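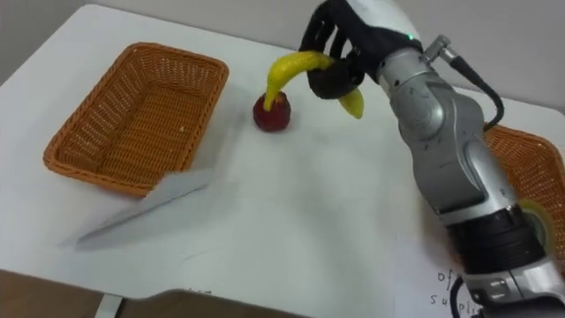
Packing Line Attendant, Fruit and Gift Baskets
Itotwood packing hall
Full time, permanent. Posted March 2023.

Coetzee packs and ships fruit baskets for offices, hotels and hospitals. We are hiring two people to work in the packing hall at Itotwood, where part of the hand packing is being moved over to robot arms. The arms pick fruit from the table and place it in the baskets. Your job will be to work next to them, keep them supplied, check what they do, and pack by hand whatever they don't handle well.

You do not need to have worked with robots before. Most people in the hall had not.

What the job is now

Until February all packing at Itotwood was done by hand at standing tables. A packer filled up to 193 baskets in a shift, and most of that time went to reaching, lifting and placing. The cells take over a share of that reaching. What is left for people is more varied, and some of it needs more attention than the old job did. We would like applicants to know this before they apply. If you prefer to get into a rhythm and stay there, our hand tables are still running and we hire for those separately.

On a normal shift you will:

- set out fruit and empty baskets at your cell and clear the table between orders
- watch for missed picks, dropped fruit and fruit that has been set down in the wrong place
- stop the arm, fix the problem and start it again, following the steps posted at the cell
- take out bruised or split fruit before and after packing
- finish baskets by hand (paper, wrap, card, label)
- write down each stop in the cell log with a short note on what happened
- clean the hand and the table at the end of the shift

The log matters. The settings for each kind of fruit get changed on the basis of what attendants write in it. Bananas and apples have had the most changes so far. Soft fruit such as peaches and ripe pears is still packed by people, and there is no date for changing that.

You will not be asked to program or repair anything. Repairs are done by technicians from Borkach, who are on site on weekdays and on call at other times. If an attendant is not comfortable with how an arm is moving, the attendant stops it. No one will question a stop.

What changes for staff

No one in the packing hall has been let go because of the cells, and current packers were offered attendant training first. The two openings are extra positions for the second shift. Attendants are paid one grade above hand packers from the day they finish training. Lifting is lighter than at the hand tables, but you will still be on your feet for most of the shift, and you will move crates.

There is more noise near the cells than there used to be. Ear protection is supplied. Output is counted per cell and not per person, and stops are not held against anyone at review time.

Training

Training is 37 hours, paid at full rate. The first part is at a hand table, so that you know what a good basket looks like. After that you work at a cell with an experienced attendant until you are both satisfied. The shift screens run on Vova, our order system - you will be shown how to use it.

What we are looking for

- you can stand for long periods and lift a full fruit crate
- you can read an order sheet and write a clear note in English
- you notice small things, such as a soft spot on an apple or a basket that is one item short
- you are willing to work the second shift, including some weekends before holidays

Food handling experience is useful. If you do not have a food handler's card we will pay for the course.

Pay and benefits

Hourly pay according to grade, with a second shift supplement. Health coverage starts after the trial period. There is a signing payment of $1000, half paid with your first check and half at the end of the trial period. Free parking, and a staff discount on baskets.

How to apply

Fill out the form at the front desk in Itotwood or send us a short letter with your work history. A resume is fine but not required. Everyone we interview is invited to spend an hour in the hall watching a cell at work and talking with the attendants - please wear closed shoes.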